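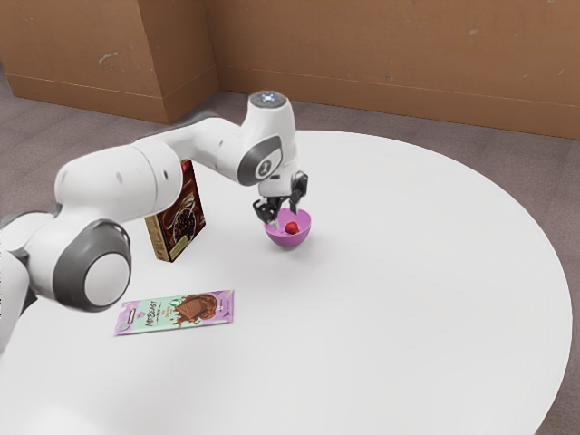 A single small red fruit in a pink bowl.

Search the magazine Search Go

The summer I let the strawberries win

I grew up in a house where strawberries happened for a few weeks and then stopped, and you didn't ask about them again until the following year. They came in a blue cardboard punnet that had gone soggy at one corner, my mum tipped them into whatever was clean, and if you were lucky there was evaporated milk. That was pudding. I don't remember anyone talking about flavour at all.

Then I grew up, moved to a flat with a big supermarket at the end of the road, and ate strawberries in January like everybody else. I ate them on cereal. I ate them in the car. I couldn't have told you a single thing about any of them, and it took a bus ride to Lubis Farm to make me notice.

The bus in question is the 287, which leaves Endley from outside the library and wanders through every village with a duck pond before it gets anywhere near a field. Forty minutes, if there are no sheep. I'd gone because a friend had cried off a day at the coast and I was in a sulk and wanted to be outdoors, and there was a painted board by the gate that said PICK YOUR OWN with an arrow pointing at what looked like a car park. It was a car park. The strawberries were behind it.

If you've not been to a pick-your-own since you were small, I can report that it's almost exactly the same, except the rows are now up on tables at waist height, so your knees get off lightly (mine were thrilled). You get given a basket, a woman in a sun hat tells you which rows are ready, and off you go. I picked for a bit, ate one, and stood there like a lemon. It was warm from the sun and it tasted so strongly of strawberry that it was nearly silly, like the flavour in a sweet. I ate another to check. Then I remembered the sign about not eating them and felt guilty all the way to the till.

The variety was Imis, which I'd never heard of and have since become a terrible bore about. It's small and a bit lumpy, and it goes dark right through to the middle, and the woman at the till said you'll never see it in a shop because it bruises if you so much as raise your voice at it. I bought two baskets. I held them on my lap the entire way home on the bus while a toddler across the aisle stared at me with real hatred.

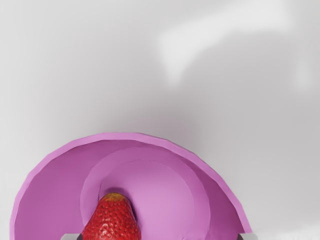
Food and Garden Desk

So, what do you do with two baskets of fruit that won't last until tomorrow night? I can tell you what I did, which was panic and make jam.

I'd never made jam. I had an idea that it was a thing you had to be brought up to, like riding. I rang my mum, who laughed for a good while and then told me to use half-ripe fruit as well as ripe, more lemon than I'd think, and to put a saucer in the freezer. The saucer is for testing the set: you drop a blob on it, wait a minute, push it with your finger and see if it wrinkles. Mine did not wrinkle. It ran off the saucer and on to the cooker. I boiled it again and it still ran, and then I went off to look for a clean tea towel and when I came back it had turned into toffee.

I now own a Prarkonix jam thermometer, which clips to the side of the pan and has made me insufferable. My second batch was beautiful. My third was runny but I'd stopped caring by then, because runny strawberry jam is just sauce, and sauce goes on everything. Porridge! Rice pudding! A slightly stale scone at eleven at night, standing up!

The thing I keep coming back to, though, is the fruit on its own. By July I was going out to Lubis on the 287 nearly every week and I'd got quite strict about how we ate them at home. Never straight from the fridge, for a start. Cold kills them. Leave them on the side for an hour and don't wash them until the last minute, and even then only if you must. Leave the green tops on while you wash, or they fill up with water and go woolly. Sugar is fine. I know there are people who'll tell you a good strawberry doesn't need it, and they may be right, but a teaspoon over a sliced bowlful and a bit of patience gives you that pink syrup at the bottom, and I would cross town for that syrup.

Black pepper I've tried and can take or leave. Balsamic vinegar I think belongs in the past with sun-dried tomatoes. Cream should be poured, from a jug, and I won't be discussing the squirty stuff.

What I hadn't expected was how much I'd like the stopping. In August the painted board at the farm gate was turned round to face the hedge, and that was that. I moped for a week and then the plums were in. I've not bought a strawberry from the supermarket since, and I'm not trying to be worthy about it, I still buy bananas and I still buy those terrible little melons. I just walk past the punnets now and they don't look like anything I want.

I've put six plants in a trough by the back door for next year. They're not Imis, as the farm won't sell them, but the garden centre had something with a French name and a nice photo on the label. The slugs have been to inspect it already. My mum says straw. My neighbour says beer. If you've got a better idea, I'm all ears, and there's a jar of the runny batch in it for anyone who saves my crop.

Comments

mudandwellies
Copper tape round the trough and a ring of grit. Beer works but then you've got to empty it, and you'll only do that once.

Endley_lass
The woman in the sun hat told me off in front of my grandchildren for eating one! Quite right too. They are wonderful though, and go early as the best rows are gone by ten.

pipandcore
Disagree completely about the balsamic. A few drops of a decent one on fruit that's a bit dull is a rescue job. Agree about the fridge.

teatowel77
My toffee batch is still stuck in the pan. It's been in the shed since last summer.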